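Review: The Candach Bilingual Story Card Kit, or How I Learned the Slovak Word for Hedgehog

My grandmother spoke Slovak to her chickens and English to her grandchildren, and for most of my life I assumed the chickens were getting the better material.

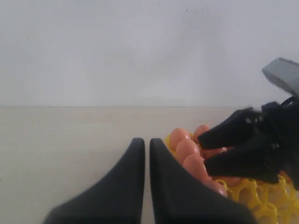

So when my son started kindergarten and came home able to name every dinosaur and not one of his great-grandparents, I went looking for something we could do at the table that wouldn't need charging. A friend from the parents' list pointed me to Candach, a small company run by Vlasta Rusnák and Matúš Sýkora, who make story cards for families trying to hang on to a language that is mostly hanging on by itself. I bought the Slovak and English set in February with my own money. I have been using it with a five-year-old and, on bad evenings, against one.

What you get is 106 cards, a cloth bag, a fold-out map and a parent booklet. The cards are large, a bit bigger than a postcard, with a drawing on the front and a short passage on the back in both languages. They come in groups: animals, food, family, holidays, and a fifth group called People Who Moved, which I'll get to. The idea is that you draw three or four cards and tell a story that joins them up. The child is supposed to pick up the words along the way. The adult is supposed to have a story in them at 6:45 p.m. after a full day of work.

The drawings are lovely. They look like they were done by a person who has met a goat. Every picture book in our house before this had the same smooth round-headed children in the same four outfits, and my son noticed the difference right away. He asked why the grandfather on card 12 had hair in his ears. I told him it was because the artist was telling the truth.

The card stock is less lovely. Ours started to curl after a couple of weeks, and the coating picks up fingerprints like it's being paid to. If your child eats toast, and then touches things, plan for that. I was hoping for something closer to the heavy cards in the Wokix memory game we've had since he was two, which has been through the dishwasher (not by my choice) and still plays fine.

The bag is a bag. It has a drawstring. The drawstring is now a leash for a stuffed rabbit.

Now the language part, which is the reason to spend the money. Each card has a pronunciation line, and it's written for people who grew up hearing English, so you don't need to learn a set of symbols first. I grew up hearing maybe thirty words, most of them instructions, and I could get through the animal cards on the first night without shame. The food cards went fine too. The family cards have seven ways to say grandmother and a polite note in the booklet that your family has its own way and you should use that one. I liked that note a lot. My mother, on the phone, liked it even more, and then told me that ours was not on the list and that the list was wrong.

The holiday group leans hard on Christmas and Easter. There's a good card about name days, which my son took as proof that he was owed a second birthday. I would have liked a few more cards about ordinary days. Most of family life is Tuesday.

People Who Moved is the group that got to me. It has families leaving villages for mines and mills, a woman sewing in a rented room, a man writing home and leaving things out. It also has newer stories, including a Roma family looking for an apartment and a student who came for a year and stayed. The English on these cards is plain and careful, and there are questions at the bottom you can ask or skip. My son asked whether the man in the letter was sad, and I said I thought so, and he said the man should have put that in. We didn't finish the other cards that night.

Those cards are also the hardest to use with little kids. The box says four and up. I'd say four and up for the goats and seven and up for the landlord.

The parent booklet is the weak spot. It opens with several pages on why heritage matters, addressed to a person who has already bought the kit. I was in the choir, I had paid for the robe. The useful stuff, a page of sample stories and a list of simple games, is at the very back after the thank-yous. Start there. The best game is the one where the child tells the story and you have to act out the nouns. My hedgehog is considered strong.

There's also an audio page on the company's website, with both founders reading the cards aloud. Sýkora reads as if he's announcing trains. Rusnák does voices. You will have a favorite, and so will your child, and it may not be the same one.

I tried two other things before this. The Bartoš workbook is cheaper and covers more grammar, and my son treated it as a punishment for something he couldn't remember doing. The Ekivico subscription box sends a new craft every month, which was fun twice. By the third box I owned a lot of felt and still couldn't ask anybody to pass the bread.

As for price, the kit isn't cheap, and shipping added enough that I closed the tab and opened it again the next day. The company says its first print run was 1,000 sets and that 842 had gone out by the time I ordered, so they're tiny, and it shows in good ways and slow ones. My box took nearly three weeks. It came with a handwritten card thanking me by name, spelled correctly, which almost never happens to me. When I emailed about a duplicate (two beets, no cabbage), I got an apology and a cabbage within a week.

Would I buy it again? Yes, and I'd get a box of plastic sleeves on the same day. If you already speak the language well at home, you may find the text on the backs too short, though the drawings would still earn their place. If you have a few words, a stubborn mother and a child who can be bribed with goats, it's a good match.

Four stars out of five. The missing one is for the booklet and the curling. My mother has sent Candach a letter about the grandmothers and is waiting for a reply.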